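3.2 Who was inking Skasstead?

I came to Skasstead the way a lot of readers my age did, through a water-damaged stack at a flea market, so I'll admit I'm not neutral here. The series ran 40 issues, and the credits page lists Réjean Arsenault as penciler on every one of them. The inks are a messier story (and, for me, the fun part!). Estura, the publisher, credited "Morin" through the first half and then just stopped naming an inker at all.

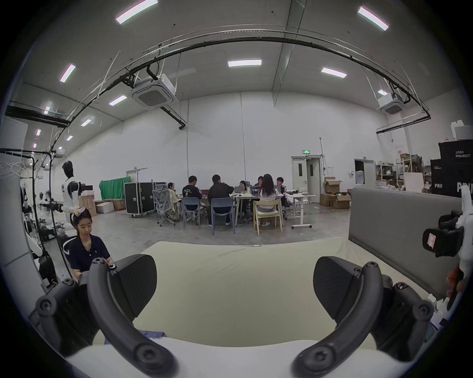
Figure 2. Cushioned surface and gray upholstered panel. Photo: the author.

So I sat down with 80 pages, half from each stretch, and compared how the hair and the folds in coats were handled. Morin loves a fat, dry brush line that breaks up near the end. The later pages are all pen, thin and even, and my hunch is that Arsenault had started inking himself. A letter he sent to the fanzine Indon that November grumbles about his wrist, which fits pretty well, though I wouldn't hang the whole argument on it. Section 3.3 looks at the lettering.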